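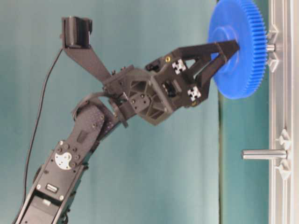 Shaft alignment from the wrist camera and finger tags

Applies to Druma 0.9 and later. Written by Nazareno Farina, with corrections from Usa Wannasri.

This page covers the perception and control settings for putting a gear on a peg, or taking one off, with a small servo arm. It assumes you have finished the joint calibration page and that the arm answers to druma arm status without faults. The board used throughout is a vertical aluminum extrusion with two metal pegs, one above the other, and a blue plastic spur gear with a raised hub. The gripper has two fingers that close on the hub, and it carries two square fiducial markers on its outer face.

What you are solving for

A gear bore sliding over a peg has two tight directions and one free one. Position along the peg axis hardly matters until the end of the move. The two directions across the axis matter all the time, and so does tilt. A small servo arm has enough backlash that joint encoders alone will not hold the hub on axis. We get the correction from two sources: the fixed camera, which reads the finger tags, and the wrist camera, which finds the peg tip.

Keep these separate in your head. The fixed camera tells you where the gripper is. The wrist camera tells you where the gripper is relative to the peg. If they disagree by more than a couple of millimeters, the fault is nearly always in the bracket transform.

Step 1. Register the tags

Open the gripper file and enter both tags under markers. Each one needs an ID, an edge length and a pose in the gripper frame. Measure the edge length across the black border only. Including the white margin is the most common mistake, and it shows up as a gripper that seems to sit closer to the camera than it does.

druma tags add --id 30 --edge-mm 12 --parent gripper
druma tags add --id 44 --edge-mm 12 --parent gripper
druma tags check --seconds 10

The check prints one line per tag with the detection rate and the pose spread. You want both tags above 95 percent with the arm still. If one is low, look at exposure first. Auto exposure tends to settle on the backdrop and crush the black parts of the arm, so lock it.

With only one tag in view the solver still returns a pose, but a single flat tag can flip between two tilt solutions. Set min_tags to 2 for the approach and let it drop to 1 for travel moves.

Step 2. Solve the wrist camera transform

The wrist camera sits on an angled bracket, so the drawing gives you a starting value only. Run the hand-eye routine with the calibration card clamped flat where the board will go.

druma handeye run --poses 30 --camera wrist

Pick poses that rotate the wrist. Thirty poses that only translate will produce a solution with a low residual and a bad rotation. Lech Dudek's first run on the Yensuk bench did exactly this, and the arm then missed the peg to the same side every time.

Accept the result if the mean reprojection error is under half a pixel. Otherwise sort the poses by error, drop the worst few and solve again. Do not drop more than five. Past that point, collect new poses.

Before you leave this step, check that the camera cable has slack at both wrist limits. A cable that pulls on the module will move the transform you just solved.

Step 3. Define the peg axes

Each peg is a frame with its origin at the tip and Z pointing out of the board. Touch off the tip with the closed fingers, then touch off a second point near the extrusion. The line between them is the axis.

druma frame line peg_upper
druma frame line peg_lower

The two axes should come out parallel to within half a degree. If they don't, repeat the touch-off before you blame the board.

Step 4. Set the grasp

Grasp on the hub. The rim gives you more lever arm to correct tilt, but the teeth make the contact point depend on how the gear happens to be turned. Enter the hub diameter and let the planner work out the opening width. Set close_mode to current and keep the limit low, enough to hold the gear without flexing the fingers. Flexed fingers shift the tags relative to the hub, and the correction in Step 5 will chase that shift.

Step 5. Run the approach

The approach has three phases: travel to a standoff point on the peg axis, servo across the axis until the error is inside the window, then move along Z with compliance on in X and Y.

approach:
 standoff_mm: 35
 window_mm: 0.6
 settle_ms: 373
 z_speed_mm_s: 8
 compliant: [x, y]

The settle time looks odd. It came out of a sweep Panya Paisan ran in November over 1,549 logged approaches, and lower values let the arm start down the peg while it was still ringing. Leave it alone unless your arm is stiffer than ours.

For removal, use the same block with direction: out. The servo phase is skipped, and the move begins once the hub grasp reports stable current. Keep compliance on until the bore is past the tip.

Troubleshooting

Gear jams partway on. This is tilt. Compare the gripper Z axis with the peg axis in the log at the moment Z stalls. Over about two degrees, go back to Step 2.

Servo phase never finishes. The window is tighter than your backlash. Open it to 0.8 and try again.

Pose jumps when the arm gets close to the board. Usually one tag has turned too far from the fixed camera. Either change the wrist roll at standoff or move the camera — the roll is easier.

Wrist camera finds the wrong peg. Set the search region from the peg frame instead of the full view. With two identical pegs on one extrusion the detector has no preference.

Next: Placing two gears in mesh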